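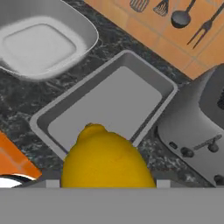 Grirnex Kitchen Pack: arm, gripper and practice kitchen

Price: on request | Delivery: 12 working days for the software, longer for the arm

I'd had the Grirnex brochure on my desk since December and kept meaning to do something about it, so when their open day came round in Hindau I took the early train and went to see the thing for myself before putting it in our catalogue. I'm glad I did! You get a much better feel for a kit like this when you can pester the people who built it (and I did pester them, right up until the tea ran out).

What you're buying is a practice kitchen that runs on your own computer, plus the controls to drive an arm around in it. You can stop there, and plenty of colleges do, or you can add the real arm later and carry your work across. The kitchen has a worktop, orange tiles, a big fridge with a water and ice dispenser, drawers and a good scattering of food and dishes. Grirnex call this room Barbu, and it's the one they had up on the big screen all morning.

The demo was about fetching and putting away. Small jobs, picked by whoever was nearest the keyboard. I asked for the lemon, naturally, and then got rather absorbed in how close the gripper view takes you to it. There's a wide view as well, from further back, and I'd have that one open all the time if I were teaching with it. You can follow the elbow and the wrist and see what the arm is up against with a fridge door on either side of it. 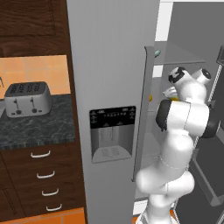 The Barbu kitchen in the wide view, with the arm reaching into the fridge.

Fridges are a fiddly place to work, by the way. Shelves, door bins, things tucked behind other things. If your students have only ever moved blocks across a table, start them on the worktop and leave the fridge for the second week. I had a go myself and I was dreadful, but the controls are easy to pick up and there's a reset key, which I got to know very well.

What comes in the pack
Barbu kitchen and 35 ready-made tasks
300 spare objects to swap in
Gripper view and wide view, side by side or one at a time
Printed handbook in English or Odia
Telephone help for 12 months

What doesn't
The arm itself (order it separately, and ask me about the stand)
A computer. Bring a decent one, with a proper graphics card

A few grumbles. The handbook index is thin, and I couldn't find the page on saving your own tasks without help. The menus are a bit small on a laptop too. Grirnex say a larger text setting is on its way, but I'd plan on using a full-size monitor for now.

The licence covers 60 seats on one site. If you need fewer, ring me before ordering and I'll see what I can do about the price. I've also got the demo copy here in the shop, so do come in and try the fridge.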